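Galeria: a cozinha de outubro

Uma cozinha pequena ensina humildade a qualquer pessoa que tenha comprado uma panela de paella. A nossa ensinou-nos isso durante onze anos e, em outubro, decidimos responder-lhe com arrumação. Ficam aqui as notas e a galeria, para os leitores que pediram e para os que não pediram mas recebem na mesma o boletim.

O ponto de partida eram 151 objetos em cima de superfícies que deviam estar livres. O número vem de um caderno, onde ficou registado tudo, incluindo três saca-rolhas e uma forma de pudim em forma de peixe. O objetivo era chegar a 29. Quem já tentou viver com 29 coisas à vista sabe que a torradeira conta como uma e as migalhas da torradeira não contam, por acordo doméstico.

As canecas

Tínhamos um armário inteiro delas. Canecas de congressos, canecas de bancos que já mudaram de nome, uma caneca da Darel com a asa colada duas vezes. A regra nova é simples: as que se usam todos os dias ficam penduradas numa árvore de madeira, e as outras passam por entrevista. A árvore de canecas é um objeto que passei metade da vida a achar ridículo. Tem um poste, uns pinos e a ambição de ser mobília. Pois bem, rendi-me. A chávena da manhã está onde a mão a procura às seis e meia, hora a que a mão trabalha sem supervisão.

Quanto às cores, cada um escolheu a sua e não se fala mais nisso. Houve quem quisesse o conjunto todo branco, à moda dos catálogos da Dranitley, em que as famílias bebem chá sem nunca o entornar. Perdeu a votação.

Os cestos

Aqui confesso um excesso. Comprei cestos como quem compra tempo. Cestos para o pão, para as cebolas, para os panos, para os cabos dos telefones que já não existem. A certa altura tínhamos cestos para guardar cestos. Sobreviveram três: o redondo, que anda pela mesa com o que houver da época, um fundo para as batatas e um terceiro cuja função ainda está em discussão.

O redondo merece elogio. Leva fruta, leva legumes, leva o correio quando ninguém o quer abrir – e fica sempre com ar de quem foi posto ali de propósito. Em casa chamamos-lhe o cesto diplomático.
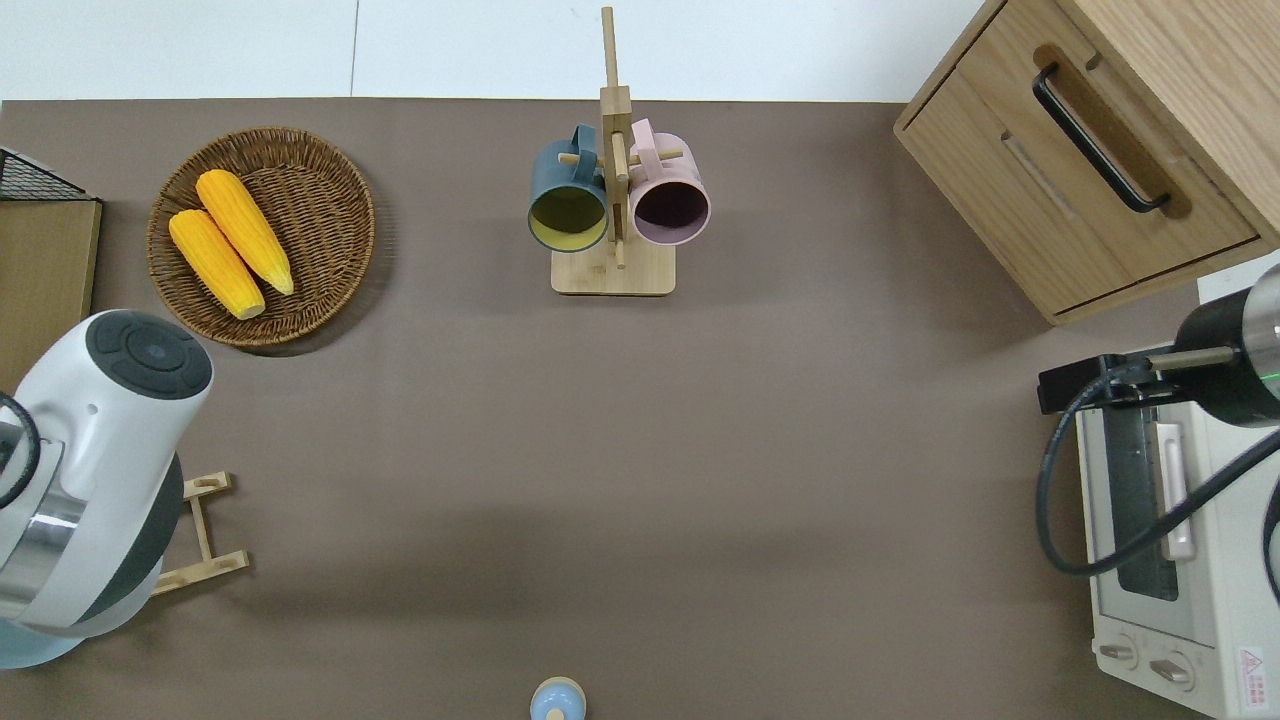 A mesa, essa, deu mais trabalho do que o resto junto. Uma mesa de cozinha atrai coisas com uma força que a física ainda não estudou como devia. Pousa-se uma fatura e no dia seguinte há um molho de chaves, um elástico e meio pacote de bolachas. Experimentámos a proibição total, que durou uma tarde. Depois chegámos a um tratado: podem ficar duas coisas, desde que uma delas seja bonita ou comestível. A jurisprudência sobre o que é bonito vai crescendo.

Madeira clara, ferragens pretas

As gavetas já existiam e ninguém quis gastar dinheiro nelas. Mudámos só os puxadores, e gastámos dinheiro neles. O modelo chama-se Jõgi e ninguém cá em casa o pronuncia da mesma maneira duas vezes. Custaram 200 euros no total, soma que me pareceu um escândalo na loja e que agora defendo com fervor perante as visitas. É assim que se forma uma opinião.

Deixo um aviso a quem fizer o mesmo: meçam a distância entre furos antes de encomendar. Nós medimos depois. A massa para madeira tapa quase tudo, menos o comentário da pessoa que tinha dito para medir.

As grelhas de metal foram a surpresa da temporada. Servem para arrefecer bolos, para escorrer, para empilhar, e têm a vantagem de não acumularem tralha pequena, que cai pelos buracos e se denuncia a si própria.

A despensa

Não tem direito a fotografia. Está em obras morais. Encontrámos lá dentro um frasco da Casness com orégãos em estado mineral e quatro pacotes de fermento abertos, todos presos com a mesma mola. A mola ficou.

Contas finais

Tudo somado, com puxadores, tinta, a árvore das canecas e os cestos de que não me arrependo, a brincadeira ficou em 918 euros. O orçamento inicial não o escrevo por respeito a quem o fez, que fui eu. Saíram de casa quatro caixas para doação e uma para a arrecadação, onde vai esperar dez anos até alguém ter coragem.

E os 29 objetos? Estivemos lá perto numa manhã, antes do pequeno-almoço. Depois alguém foi à feira.

Na próxima galeria tratamos da lavandaria, se a porta abrir. Quem tiver uma solução para tampas sem caixa e caixas sem tampa pode escrever para o endereço do costume. Respondo ao fim da tarde, da mesa da cozinha, com o portátil a ocupar o lugar de uma das duas coisas permitidas.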